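The Kitchen on Shehu Street: A Gallery of Small Corners

Welcome to the kitchen page. We moved into the flat on Shehu Street in September, and since then friends and family have been asking to see how we live. I write better than I telephone, so I decided to make this gallery. It is mostly about the counter and the things that stand on it. Some entries have only words, since I keep this page also as a kind of notebook, and I add the pictures when I have good ones.

Please excuse my English where it is too stiff. My sister corrects me on the phone, but she does not correct the website.

Last changed: March 11, 2026

The room

The kitchen is narrow and has one window, which looks on the courtyard. When we came, it had one ceiling lamp with a very yellow light, and everything you cooked looked like soup. We changed the bulb on the first evening. The walls we painted white ourselves, two coats, and there is one place near the door where you can still see the old color if you know where to look. I know where to look.

The floor is not beautiful. We decided to live with it for one more year.

The counter

The old counter was gray and swollen at the sink, so it had to go. We took butcher block, oak, and it was delivered in the rain by two very patient men. The whole piece cost 422 with the cutting for the sink included, and I think this was a fair price. Before the first use we oiled it, waited a night, and oiled it again.

The oil is called Bralholm and comes in a flat can. It smells of nuts for a day or so and then of nothing. A cousin recommended a hard varnish in place of it, but I like that with oil you can repair one small spot and do not need to do the whole board. So far I had to repair under the coffee pot and at the corner where we cut bread.

What I learned: never leave a wet glass overnight. The ring goes away with fine sandpaper, but then the spot is lighter than its neighbors for some weeks.

The shelf by the door

Flour, rice, lentils, two kinds of sugar. For a long time everything stayed in its paper bag with a clothespin, and this worked well until the moths came. After the moths I bought jars. They are from the Womlow market, from the man who sells also the doormats, and no jar has the same lid as another. I was sorry about this at first. Now I find the lentils by the color of the lid and I do not read the labels any more.

The drawer of lids

Each home has one, I believe. Ours is the second drawer from the top. Once in a season I take out all the lids and all the containers, put them together in pairs on the table, and what has no partner must leave the kitchen. The last time a very good soup container had to go - I kept it one more week in hope, and the lid did not come back.

The drinks corner

My favorite part of the kitchen, and the most used. Everything that has to do with drinking lives on the counter by the wall, so that in the morning one can fill a bottle and go. The tap water in our part of town is hard and leaves white marks in the kettle, and for this reason the filter pitcher has the best place. We change the cartridge when the tea begins to look cloudy, although the box gives a fixed number of weeks.

The bottles have a rule too. They come home, they are washed, they stand on the counter again. A bottle that stays in a sports bag for the night must be washed by the person who forgot it. The protein powder was first in a high cupboard, but it was taken down every day and never put back, so we gave up and let it live where it is used.

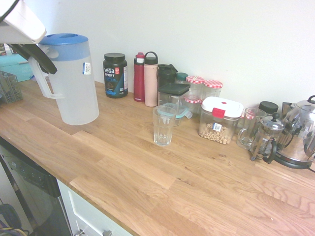
The drinks corner on the oak: filter pitcher with the blue lid, Vega Sport tub, the red bottle and the pale pink one, and one glass in front.

The grain of the oak is nice to see here, with the small knots and the lines between the boards. The clear container has a dark green lid, so that one at least is safe from the drawer inspection.

The table

We eat in the kitchen, at a folding table which came with us from the old flat. With both sides open it takes four people, and then the oven door cannot be opened, so the food must be ready before the guests sit down. We have become very punctual cooks. The chairs are all different. I wanted to paint them in one color, and I was outvoted.

The window sill

Basil in summer, and in winter only the pots. I have tried parsley from seed and it took so long that I threw out the soil and planted mint, and then the parsley came up between the mint. Both are still alive. They get the water which is left in the glasses after dinner.

What comes next

A rail on the wall for the towels and the ladle. I have seen a simple one from Rendunura, in black steel, up to 300 with the hooks, and I think this is too much money for a rail. Perhaps I will find an old one at the market, or we make it from a curtain rod, which is what my father did in his kitchen and it held for as long as I can remember.

After the rail I want to do something about the lamp over the table. It hangs too low, and tall guests say hello to it with the head.

If you have a small kitchen also, write me how you keep the counter free, or how you have stopped trying. The address is on the first page, at the bottom. I answer slowly but I answer.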